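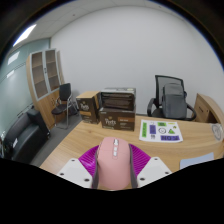 *Figure 1. View from the hand-held gripper at an office desk, with coffee boxes near the back and a printed sheet to their right.*

# Dullel Office Desk Demonstrations

This data card covers the office portion of the Dullel collection, a set of manipulation demonstrations recorded by people using a hand-held gripper. It is maintained by the Skinov group and is intended for research on learning from demonstration. Card last revised 2018-02-03.

## Summary

| Item | Value |
|---|---|
| Demonstrations released | 516 |
| Rooms | 32 |
| Recording method | Hand-held gripper with attached camera |
| Setting | Private and shared offices |
| Task family | Moving and arranging small packages on a desk |
| Language of task notes | English |

## Task

Each demonstration begins with the operator standing at the desk with the gripper open. The operator picks up one package, moves it to a new position on the same surface, and releases it. In the stacking variant, the package is placed on top of another. Operators were asked to use one hand only and to work at the pace they would use when tidying their own desk.

Desks were not cleared before recording. Papers, chairs, bags and other ordinary office items were left where they stood, and the room lighting was not changed.

## Contents of a demonstration

- `video` – color video from the gripper camera
- `pose` – estimated position and orientation of the gripper
- `width` – opening between the two fingers
- `note` – one sentence in plain English stating what was moved and where

The fingers remain in view for most of each recording. The curved dark border comes from the lens and has been kept. Users who require a rectangular view should apply their own crop, and should state the crop used when reporting results.

## Splits

The split is made by room, so that no room appears in more than one part. The test part holds 195 demonstrations and the validation part 190. The remainder is for training. Users who prefer a different split are asked to keep rooms whole.

## Collection procedure

Operators completed a short practice period with the Naidoo training guide before recording. Failed grasps were kept if the operator recovered and finished the task; recordings abandoned partway were removed. Timing between video and pose was checked after each session, and sessions with visible drift were recorded again.

## Known limitations

- Packages are mostly small cardboard boxes. Soft bags and glass containers are rare.
- Printed brand names are legible on many packages. A model may come to rely on them.
- Pose estimates are less reliable when a plain wall fills much of the view.
- All operators were right-handed – results for left-handed use should not be assumed.

## Privacy

Recordings in which a face was visible were excluded. Screens and personal documents were covered or moved out of view at the request of the office occupant. Requests for removal are handled through the Plavalent data desk and should give the room code and session code.

## Use and citation

The data may be used for research and teaching. Use in a commercial product requires written permission from Skinov. Publications should cite the collection as "Dullel Office Desk Demonstrations" and state the release used. Corrections to the task notes may be submitted as a patch against `notes.csv`.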